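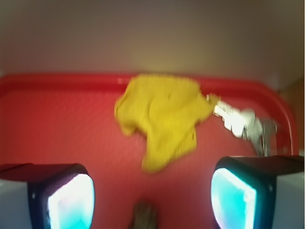
Cleltcombe, May 24, 2023 -- Skendley, the neighborhood home-organizing group, is opening sign-ups for its Clear Entry program, and this time renters and homeowners across the whole town can join. The program starts with the spot where most clutter begins: the few feet inside the front door. Each household picks one tray in a color that's hard to miss, like a bright red one, and everything that comes out of pockets and bags lands there. By evening it may hold a crumpled yellow cloth and what looks like a bunch of keys side by side, and ten minutes of sorting puts each thing back where it lives.

"I love how small it is," said Radka Petek, who wrote the program. "People think they have to empty a closet on the first day. We ask them to empty a tray, and then they get curious about the drawer under it, and then the shelf -- and by week three they're sending me pictures of their linen cupboard!"

Skendley ran a first round this spring with 145 households in the Larkus and Chuensuk apartment buildings. Together they logged 2,351 evening sorts on the paper charts taped up near their doors. Cleaning cloths were the items people moved most often, so the new edition of the guide gives them a page of their own, with tips on folding, washing and where to hang a damp one.

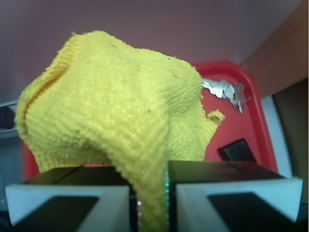 The guide also has new pages on mail, pet leashes, loose change and sunglasses. Panya Paisan, who lives in the Chuensuk building and tested the early drafts with two school-age kids, asked for the page on backpacks.

"My kids do the tray now and I do the shoes," Paisan said. "We argue about the shoes a lot more."

The next round begins in June and runs for 10 weeks. There is room for 70 new households, and taking part is free. Each one gets the printed guide, a wall chart and an invitation to a swap evening at the Larkus building, where neighbors can trade trays, hooks and baskets they no longer use.

Sign-up sheets are in the lobbies of both buildings and at the Skendley office in Cleltcombe. Households that took part in the spring can pick up the new pages there as well.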